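Oven trips the electrics at the same point every time
Posted by Oğuzhan Gökçe, April
2 shares | 3 comments

Problem: Justa built-in oven trips the RCD after around 20 minutes. The hob and the Sellis fridge are on other circuits and stay on.

Tried so far:
- Fan setting only, no grill. Still trips.
- Grill only. Ran for 33 minutes, no trip.
- Swapped the RCD for a new Tekin one. No change.
- Checked the terminal block at the back. Screws tight, no scorch marks.

Reply from Iltico support, 14:10
Sounds like the ring element round the fan. Isolate the oven at the switch, take off the rear panel and test each terminal to earth with an insulation tester. A normal multimeter may not show the fault.

Update, 17:45
Grill element clear. Ring element reads low to earth, well under what it should be. Ordered a replacement, part 570. Leaving the oven isolated until it arrives. Ticket can stay open. 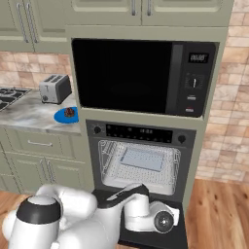
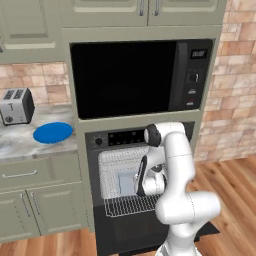
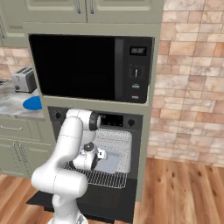
Built-in oven in a green tower unit, three simulated views.

Contact support | Back to top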